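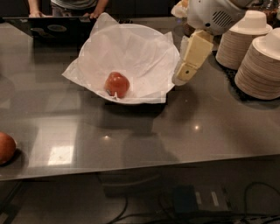 Hawi Tamiru does not believe a sheet of tissue paper keeps a tomato fresh, and she told us so before we had finished asking. Fair enough. We had our doubts too.

Nolen, the kitchen goods shop in Raltthorpe, is putting its Humomton bowl liners on sale in February. They are plain white tissue, sold in packs of 105 sheets, and you crumple one into a bowl before the fruit or tomatoes go in. The old packaging promised "longer life for everything you grow." That line is gone. We asked the maker, Kumsa, what it was based on and got back a two-page letter with no test in it.

So what does a liner do? It gives a soft tomato something to sit on besides hard china, and it can be thrown out when something leaks. A folded paper towel will probably do as well -- we said this to Kumsa, who did not argue.

Nolen has ordered 480 packs. Kumsa wanted us to take 4,000, which seemed hopeful for tissue paper. Any packs left in the older wrapper will carry a sticker over the freshness claim.

Tamiru has agreed to try a pack at home. She expects to be using it for gift wrap by spring.

Shops wanting a sample pack can ask at the Nolen counter in Raltthorpe before noon.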